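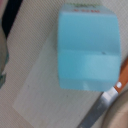 Hello all, and thanks for being patient with me, I know this one was due before the break. It covers the second stretch of the Stukia work, which is the part your grant pays for, and I've kept it to what we did, what we found and what I'd like to change.

You'll remember the question we put in the proposal: if an arm learns to pick things up from people showing it how, does it matter more that you show it lots of times, or that you show it lots of different table tops? Most groups our size put their hours into more goes at the same set-up. I wanted to know what happens if you spend the same hours shuffling things about instead.

So we collected two sets at Prullenholm, with 300 demonstrations in each. The first set (I call it "still") keeps the same objects in much the same places, with the same cloth underneath. The second ("shuffled") swaps the objects, the surface and the clutter every few goes. Same arm, same training recipe, same person driving wherever we could manage it. Then each trained model gets 200 test picks on layouts it hasn't met before, and we score a pick as good only if the thing is lifted, carried and put down where it should go. No half marks! I was tempted, believe me.

The only view the model gets is the one from the wrist. We argued about that for weeks (a second camera up on a stand would make life easier) but the whole point of Stukia is to keep the kit cheap, and I'm glad we stuck with it. It does mean that in the last moments of a reach the object fills most of what the model has to go on, and everything round it is in bits: a corner of cloth, the side of something it may or may not need to avoid.

## Where we've got to

The shuffled set is ahead, and by more than I'd guessed. Out of its 200 test picks, the shuffled model got 154. The still model was behind it on every kind of layout we tried, and it was worst by a long way when the cloth changed. I'm not going to put its final score in here yet, as I found a scoring slip in one batch and want to go back through the recordings properly before anyone quotes it. The slip is small and it goes in the still model's favour, so fixing it won't turn the result round.

What I like best is where the shuffled model does well. Long tapered things used to be our bogey objects, as the gripper has to line up with them and there isn't much room for being a few degrees out. Those now go nicely on a dark cloth and on a pale one.

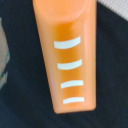
*Trinity Pruitt, Stukia project, Prullenholm*

Strong edges help a great deal, as you'd expect. An orange piece with white stripes on navy cloth is about as kind a target as you could wish for, and even the still model copes with that sort of thing on a good day. The harder end is pale things on pale backing, and see-through things on anything at all. With those the model tends to hang in the air, drift a bit to one side, and then close too early. I've watched a lot of these now and I think it's losing the near edge just as it comes down, but I haven't shown that yet, so please treat it as a hunch.

Objects that overlap are the other sore spot. When a box is sitting partly over a knife, say, the model will often go for a sensible grip on the box and then nudge whatever's underneath on the way up. We don't mark that down at the moment. I think we should, and I'd like to add a second score for "left the rest of the table alone" in the next round.

## What went wrong

We lost a good chunk of August to the wrist mount. It was working loose very slowly, so the view had shifted by the end of a session and I didn't spot it until the training runs started looking odd. I threw out the affected demonstrations and did them again, which included one very long Sunday. The new mount came from Tillman and it hasn't budged.

## Money and what's next

We're a little under on equipment and a little over on hours, and the two nearly cancel out. I'd like your say-so to move what's left in the equipment line across to cover scoring time.

Next up is taking both models to Runholm, where the tables, the light and the objects will all be new to them. If the shuffled model holds up there, I'd want to try it with half the demonstrations and see how low we can go. I'll send the corrected still score as soon as I've finished the recount, and do ring me if you'd sooner talk the budget bit through than write it all down.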